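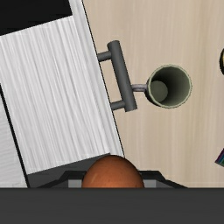 White cabinet-like box, computer rendering

Home | About us | Our work | For families | Contact

About Zerkum

Zerkum is an independent advice service for people who have lost money through gambling and want to know what their betting company did with their account. We are based in Zuddale and we work with people anywhere in the UK. We do not take money from bookmakers, casinos or any firm that sells advertising to them.

What we do

Most of our work starts with a request for records. Anyone who has held a betting account can ask the company for the personal information it keeps about them. The reply often arrives as a bundle of spreadsheets with column headings that mean very little to the person reading them. We read those files, put them in date order and write a plain report of what they show: deposits, losses, bonuses offered, messages sent, and any checks made on whether the customer could afford to play.

The report belongs to the client. Some use it to make a complaint. Some take it to a solicitor or a debt adviser. Others only want to see it once and then put it in a drawer. We do not push people towards any of these.

We also help with the complaint itself if asked. We will draft letters, explain the time limits and tell you if we think your case is weak. We do not act as solicitors and we do not appear in court. There is no fee for a first conversation, and no share is taken of any refund or settlement.

How we started

The service grew out of a weekly drop-in at the Olham advice centre, where debt advisers kept meeting people whose bank statements were mostly payments to betting sites. Two of the advisers began asking for account records on behalf of clients, and word got round. It became too much for the drop-in to carry and Zerkum was set up as a separate not-for-profit company. We still run a session in Olham, and our main office is in Zuddale above the old savings bank.

By the end of August we had completed 1,142 reports. The longest ran to more than 2,000 pages of source records for a single account.

Who works here

We have 8 paid staff. Most came from debt advice, and the others from data analysis or customer service, including people who used to work for gambling firms. Several of us have gambled heavily in the past or have lived with someone who did. Everyone who speaks to clients is trained in what to do if a caller is in distress.

Our case files are kept on a system called Ueda, which we had built for this work. It is not connected to any marketing list. Files are deleted 2 years after a case closes, or sooner if you ask us.

What we cannot do

We cannot close an account for you or block you from betting. We can show you how to do both, and we suggest doing that before asking for records, as a request sometimes brings fresh emails from the company. We are not a crisis service. If you are in danger, please ring 999 or speak to your GP.

Getting in touch

The phone line is open on weekday mornings. You can also write to us or use the contact form, and you do not have to give your real name at first. Family members are welcome to call, although we can only request records with the account holder's written consent.

Page last reviewed November 3, 2022.

We use cookies to remember your text size and to count visits to this site. We do not use advertising cookies. Accept | Decline | Cookie settings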